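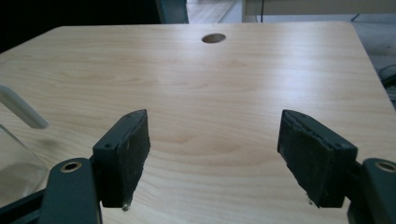
4.3 Setting the Open Position and the Table Plane

Last updated: February

Omivport needs to know two things before it will plan a grasp: how wide the fingers are when they are open, and where the table is. It will guess at both if you let it. Do not let it.

Before you start, finish the camera check in 4.2 and make sure nothing is between the fingers. Bare table in the gap is what you want.

1. Open the Session panel and choose Hand > Calibrate. The status light in the corner of the window turns amber. It stays amber for most of this section, so make your peace with it.

2. Click Open Fully and wait for the width readout to settle. If the number keeps wandering, stop and go to 4.7 (Encoder Drift).

3. Click Mark Pads. Drag one outline over each black pad. Follow the pad itself and leave out the gray finger behind it. Worn pads have ragged edges; draw a straight line through the fuzz and move on. Trygve Hägglund once traced every fiber, and the fit came out worse.

4. Click Store Open. The file is saved under the hand's name. If you named the hand "test" in chapter 2, so did everyone else, and you are about to overwrite theirs.

5. Choose Scene > Fit Plane. Omivport samples 4,000 points from the view and fits a flat surface to them.

6. Look at the overlay. Green points are on the plane, red points were thrown out. Red is expected in these places:
 - on the fingers and brackets
 - on clear glass, where depth readings are mostly fiction
 - inside a cable hole in the tabletop
 - along a bright band of reflected light
 - on the floor past the table edge

7. If the floor comes up green, the planner believes your table is much larger than it is. Draw a Keep box that stops short of the far edge and run Fit Plane again.

8. Click Accept. The light goes green.

NOTE: Pale wood grain gives the tracker very little to hold on to. If the fit fails twice in a row, raise Exposure Hold to 30 and retry. Bendik Dahlgren at the Flornside bench prefers to lay a sheet of newspaper on the table. This also works, and you get the crossword.

NOTE: Clear glass may be missing from the obstacle map altogether. Add it by hand with Scene > Add Keep-Out, and make the box tall enough to cover any rod or straw leaning out of it. The planner has no manners about things it can't see.

CAUTION: Accept does not check pad clearance. With the pad tips close to the table, a downward move will drag them. Set Min Height to 2 mm before you run anything from the Motion menu -- the default is zero, a decision we have discussed at length with Arvid Åberg.

Redo steps 5 through 8 whenever the table is moved. Leaning on it counts.

Print this page
E-mail this page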